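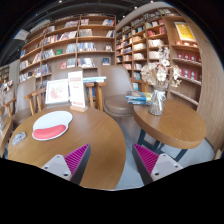
25/03/2023

Quick one, kettle's on and I've only got until the library shuts. Pads on the gripper are done. Both of them. Took me most of the morning and I want to write it down before I forget the order, becuase I forgot it last time (February) and had to work it all out again.

So. The hand-held one, the two-jaw. Magenta pads with the fine ridges, on the dark grey wedges, and the wedges sit on the light grey triangle plates. The old pads had gone shiny down at the tips. Picking up a pen, fine. Picking up a mouse, slides out every second go. Georges Sfeir kept telling me it was the squeeze and I kept telling him it was the rubber. It was a bit of both, so we've each claimed it.

What I did, in order:

Power off, lead out. Photo of everything before touching a screw.

Plates off before pads. You can peel a pad with the plate still on but you end up bending the wedge, and then the tips don't meet and you've got a whole new problem. Ask me how I know.

Old glue off with a plastic scraper and a rag. Slow. Don't use a metal blade, I've still got the gouge from the Udel one to prove it. Then wipe down, let it dry, go and do something else.

New pads on from the wide end, press toward the tip. Ridges have to run the same way on both sides. I got one backwards. Off again, new glue, 12 minutes of swearing.

Plates back on, all the fasteners finger tight first, then nip them up a little at a time, swapping side to side. The top one is the one that likes to wander. I put a dot of paint pen across the head and onto the plate so I can see if it's moved. Cheap trick, works a treat.

Then close the jaws slowly and look at the tips side on against something bright. Left was sitting a hair proud. Backed both screws off, nudged it, did them up again. Good enough.

Camera next. The lens is the wide one, so everything curves, bookshelves look like a hammock, and if the jaws are mounted a touch low you lose half the tips in the black. I want both tips in view, full length of the pads, about even left and right. Had to shift the bracket up one notch. Rekgate's mounting sheet says to do the camera first and then the jaws. I dont agree. Do the jaws, then the camera, otherwise you do the camera twice.

After that a slow lap of the tables. Mouse first, since it was the one that kept dropping. Then a pen, then a paperback, spine side and page side. Seven pickups each, and write down the misses on the back of the Fakhoury invoice like a professional. The mouse is a little thing and you have to come at it square. I keep well clear of the flowers. Dried ones shed if you so much as look at them.

Still to do:
- order more glue, the tube's nearly flat
- spare fasteners, I'm down to two
- check the paint dots after a week of use
- ring Zusard about the cable, the boot's starting to split where it bends

If the dots have moved I'll put thread lock on and post again. Right, library.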